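Ring toss (party game)

Quentin Hoarau, June 2021

Ring toss is a throwing game played at children's parties, school fairs and carnivals. Players stand behind a line and try to land rings over a peg or bottle. It needs little space and can be played indoors or out.

At parties, each child usually gets 4 throws per turn. A ring that settles over a peg scores points, with the farthest pegs worth the most. A ring that leans on a peg does not count under most house rules — some hosts give it half.
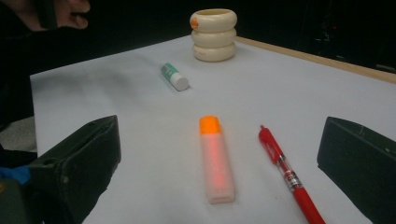

Younger children are often allowed a closer line. In team play, the scores of each side are added together, and the first side to reach 200 wins. Rope rings bounce less than plastic ones and are common in indoor sets.

The carnival version uses glass bottles packed close together. The opening of the ring is only slightly wider than the bottle neck, and most throws bounce off.

Last updated by Ngân Trịnh

Related articles
Beanbag toss
Musical chairs
Piñata
Sack race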